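The club that is teaching a machine to do chores

When Harish Poojary started the robotics club at Tukbridge, he had a budget of $200 and a room that was free because the chess club had given up on its heating. The building dates from 1887 and the radiators seem to as well. "We told the students it was good for the motors," he says. "I have no idea if it's good for the motors."

Poojary teaches physics. He had hoped for a team that would build something small with wheels, drive it around a taped square and come home with a certificate. What he got was Vasanthi Devadiga, then a junior, who turned up to the first meeting in August with a four-page proposal and no interest in wheels.

"Everybody's robot can drive," Devadiga says. "My grandmother doesn't need something to drive around her kitchen. She needs something to pick stuff up."

So the club works on picking stuff up. The project is called Brutham, a name that came out of a vote Poojary describes as "technically fair." Students take a pair of hand-held grippers and do ordinary household jobs with them, recording as they go, and the recordings become the lessons for a robot arm the club hopes to have running by spring. Each job gets 30 takes. The students choose the jobs, and Poojary has noticed that they never choose the dishes.

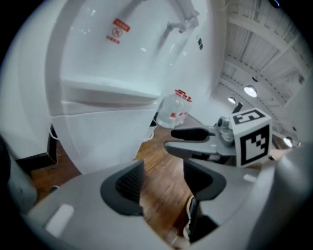

Learning to be clumsy

The first surprise was how bad people are at this. Take away someone's fingers, Devadiga says, and they forget how a door works. "I've been opening things my whole life. I got the grippers on and I stood there like a tourist."

Her rule is that the bad takes stay in until the whole group has watched them. Poojary was against this at first, mostly on behalf of his own takes, which he admits are popular. "There's one where I try to move a bottle," he says. "They've set it to music."

In January 2021 the club will show its work at the Parsons meet, where the other entries, as far as anyone can tell, all have wheels. Devadiga isn't worried. Poojary is, a little – he has seen the arm try to close on a sponge.

"It missed," he says.

"It missed less than you did," says Devadiga.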